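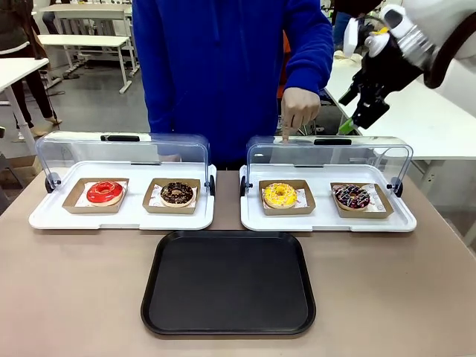
Donut cases for the May bake sale

I picked up two roll-top pastry cases last month and finally put donuts in them. They have a white base, a clear lid that rolls to the back, and a black handle on top. I paid 100 dollars for the pair from a bakery supply place in Horkunville that was clearing out stock.

Each case takes two donuts in their cardboard trays with the paper liners left in. I put the red one and the chocolate one with sprinkles on the left. The yellow one and the dark one with the colored lines went on the right. You could fit more without the trays, but icing on the base is a pain to wipe up.

The black tray goes in front for serving. Ivan Polishchuk wanted it off to the side, and we may still move it.

Things I need to sort out before the sale:

Tongs. The ones I have are 8 inches and a little short for reaching the back.

Price cards. I haven't decided between 2 dollars each and a box price.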